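**Omow to Bring Its Repair-First Furniture Program to Wutby Stores in September**

Omow, the maker of home and cafe furniture, announced today that its repair-first program will open to customers of the Wutby retail chain in September. Under the agreement, 12 Wutby stores will accept worn or damaged tables, chairs and shelving for repair at the Omow workshop, whether or not the item was first bought from Wutby.

The program began as a pilot for cafe owners and small restaurants. During the pilot, Omow received 2707 pieces for repair and returned 85 percent of them to their owners. The remaining pieces were taken apart for spare hardware and usable wood.

"Customers have asked us for years where they can take a good table with a bad leg," said Malathi Murthy, managing director of Omow. "Until now we could only help those who lived near our workshop. Wutby gives us a counter in the towns where our customers live."

Owners will bring smaller items to the service desk of a participating store. Larger items, including dining tables, can be collected from the home for a fee. Each item is inspected and the owner receives a written quote before any work begins. Owners who decline the quote pay only for the return trip.

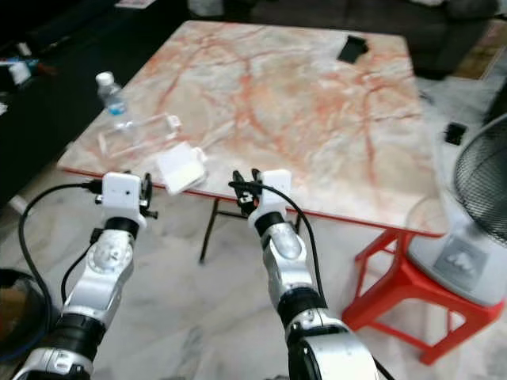
Tabletops remain the most common request, followed by loose chair joints and missing feet. Omow will stock edge trim, brackets and fasteners for all of its current lines and for the discontinued Yurt and Conano collections. Parts for Conano folding chairs – the subject of many letters to the company – will also be sold separately at the service desks.

"We looked closely at turnaround time before signing," said Ferdinand Pichler, head of customer services at Wutby. "A family can manage without a bookshelf for a while. A kitchen table is a different matter, and those orders will be given priority."

To support the added work, Omow has set aside space for 300 items at its workshop and will extend evening hours to 8 p.m. Nermin Demirtaş has been named program manager and will oversee training for Wutby service desk staff.

Repairs completed under the program carry a one-year warranty on parts and labor. Upholstery, mattresses and outdoor furniture are not included at this stage.

A list of participating stores and a schedule of fees will be posted at all Wutby locations before the launch.

**Media contact:** Selim Erdem, Press Office, Omow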